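Wie greift eigentlich ein Roboter?

Hallo! Ich heiße Kathleen Sheehan und probiere in Tadmont Roboterhände aus. Bei uns sagt dazu aber keiner Hand, wir sagen Greifer. Und weil mich Kinder immer wieder fragen, warum so ein Greifer keine fünf Finger hat, erkläre ich euch das mal.

Eure Hand ist nämlich ganz schön kompliziert. Daumen, Gelenke, weiche Fingerkuppen, und dann merkt ihr auch noch sofort, wenn etwas rutscht! Viele Greifer machen es einfacher: zwei Finger, auf und zu, fertig. Silberne Stangen schieben die Finger zusammen, ein bisschen wie bei einer Grillzange.
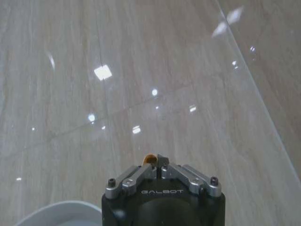
Die Fingerspitzen laufen vorne zusammen. Auf dem schwarzen Gehäuse steht GALBOT.

Schmale Spitzen sind prima für kleine Sachen. Aber was ist mit einem langen Stiel? Den muss der Greifer gut festhalten, sonst dreht er sich weg. Probiert es selbst aus: Nehmt einen Kochlöffel nur mit Daumen und Zeigefinger und rührt damit in einer leeren Schüssel. Wackelt, oder?

Darum üben wir auch im Badezimmer. Eine Klobürste ist nämlich eine richtig schwere Prüfung (ja, lacht ruhig, mein Kollege Miloslav Šimek lacht auch jedes Mal).

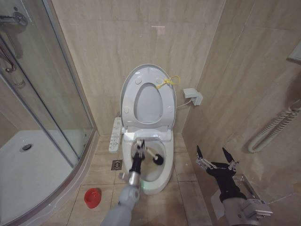 Der Arm muss dabei wissen, wo die Schüssel anfängt und wie weit die Bürste unten noch vorsteht. Der Greifer selbst endet ja viel weiter oben! Kameras helfen beim Zielen. Eine am Handgelenk sieht alles von ganz nah, eine am Kopf sieht mehr vom Raum. Ich mag beide zusammen am liebsten.

375 Versuche habe ich im Dezember in mein Heft geschrieben, mit Datum und Krakelschrift. Bei jedem notiere ich, welcher Greifer dran war und ob der Stiel gerutscht ist. Sarita Kandpal malt daraus dann bunte Kurven, und wir streiten darüber, welche Finger wir als Nächstes anschrauben.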